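The Pear on Vainio Street

My mother lived for 24 years across from the old pear on Vainio Street, and she talked about it the way other people talk about a brother-in-law who drops by too often. It leaned toward the house. It let go of its pears all at once, usually on the night before company, and she would go out in her slippers and gather them into her robe, scolding it quietly so the neighbors wouldn't hear.

When the city sent around a card asking people to name their favorite street tree, I filled mine in at the kitchen counter before I'd taken my coat off. There were 3596 trees on the list, each with a little number, and ours was down as "pear, fair condition, lean." I thought that was a stingy way to put it. I wrote on the back of the card, and up the side of the card, and then I got out a sheet of paper. 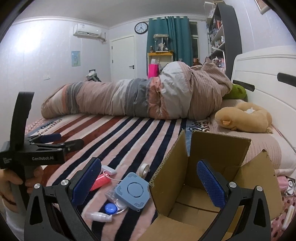 My mother had been gone since the spring, and I was living in her house that fall, supposedly to sort it out. I am not a fast sorter. I would carry a thing from one room to the next, and sit down with it, and look out at the pear, and by then it would be time for supper. Some evenings all I had to show for the day was a cardboard box standing open by the foot of the bed, with its flaps up and nothing but plain brown bottom inside, and I'd tell myself that at least the box was ready. The tree, meanwhile, was getting on with things. It had started to yellow on the street side, and the wasps had found the fruit in the gutter.

The letter came in October. It was a kind letter, and it said that our pear had received 11 votes, and that the winner was a big oak out behind the Bomach building, which I knew perfectly well and had always thought was showing off. But there was a second page. Someone would be coming to look at the lean.

I didn't sleep much that night. I lay there thinking of all the things I ought to have said on the card, and whether I had gone and drawn attention to a tree that had been getting along fine without any.

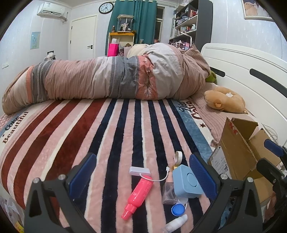
The striped blanket on the bed, and the long quilt bunched up across it.

The woman who came had a green Zaltex jacket and a rubber mallet, and she walked all the way around the trunk tapping it and listening, like a doctor from a time when doctors came to the house. I stood on the porch with my coffee and tried to look like a person who was only out for the air. Then I couldn't stand it and went across.

She asked how long it had leaned. I said it had leaned as long as I could remember, and that my mother used to say it was trying to hear the radio. She laughed, and put her palm flat on the bark, and left it there a good while.

"It's sound," she said. "It's old and it's crooked, but it's sound. I'd take 2 limbs off the top and leave the rest alone."

I asked if she would like some pears. I don't know why, except that it was what my mother would have done, wasps or no wasps. She said she would love some, and I ran back for something to put them in, and wouldn't you know it, in that whole house full of her things, all I could lay my hands on was an old Torkitz seed bag from the back hall. We filled it to the top, the two of us, picking over the grass and not saying very much.

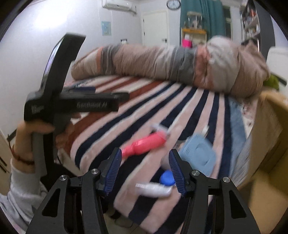
Small things lying together on the bed.

After she drove off I stayed out under the branches until the streetlight came on. There was one pear left up high, well past anybody's reach, and I had a few words with it about the weekend, when my cousins were coming to help with the house. I kept my voice down. Then I went in and put the kettle on, and I was just reaching for a cup when I heard it hit the sidewalk.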